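Visit to the Villanueva Home Goods Fair

Nov 6, 2019

Fitzgerald Fitzsimmons and I drove out to Villanueva for the second day of the fall home goods fair. Parking was 4 dollars and the line at the door moved fast. The hall held 225 stands this year, up from last July, and the aisles felt narrow by lunchtime.

We spent most of the morning in the storage and bath section. Wandudetti had a long wall of bins in plain colors, and their rep went through the new lids with us. Prices are up a little. Ondier was next door with towels and bath mats - good weight, but the minimum order is too high for a shop our size.
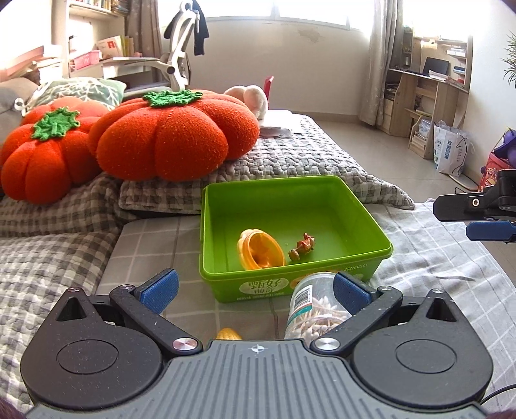

Cotton swabs and a green storage box on checked bedding.

After lunch we sat in on a talk by Lachlan Stubbs about freight costs for small importers. It ran 95 minutes, which was too long, but the part on sharing containers was useful and I took two pages of notes.

Harnus had the best bedding we saw. We ordered two sample sets in single size and should have them before the holidays. The coffee stand near the back exit closed at three, so get there early if you go.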